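3. Taking the Tower Apart

The computer we worked on was a Dell tower in a black case. Our supplier, Inberg, had it listed as a parts machine, and our group wanted to know how much of it could be sorted for reuse without damage. We laid it on its side on the slatted aluminum table and left the side panel off for the whole session. The power supply sits over part of the motherboard in this model, so planning the order of work took longer than we expected.
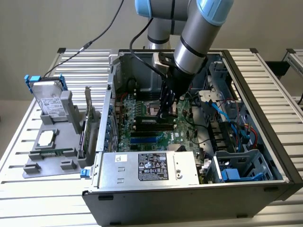

Figure 2. The open tower with the power supply in place across the lower part of the motherboard.

We wrote the order down before starting. Eoin Ó Dubhghaill read the steps aloud and the other two members of the group checked them against the Varano guide from the course page. The guide is for a slightly different case. It says nothing about blue release tabs, and we added a note on those to our own copy.

3.1 Sorting the parts

Small parts are easy to mix up once they leave the case, so each type was given its own place in the gray tray. The processor goes in the square recess, with the memory modules in the slots below it. The expansion card stands upright at the right edge of the tray, and the hard drive stands in the cradle at the upper left.

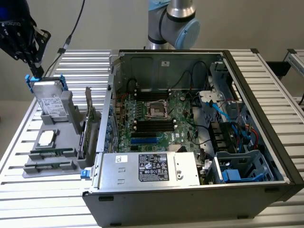
The drive stays in its blue caddy until it reaches the storage bench. We discussed removing the caddy first, but the printed label on the drive can be read with the caddy on, and the caddy gives you something to hold. Each part gets a line in the log with its tray position and condition. Our lines start at number 917 - the Nedeljković group used the numbers before that.

3.2 Time

The session was planned for 210 minutes, with 2 breaks. Next time we would put the log sheet next to the tray. Ours was on the other bench, and walking back and forth cost us time. The drive log is in Appendix B.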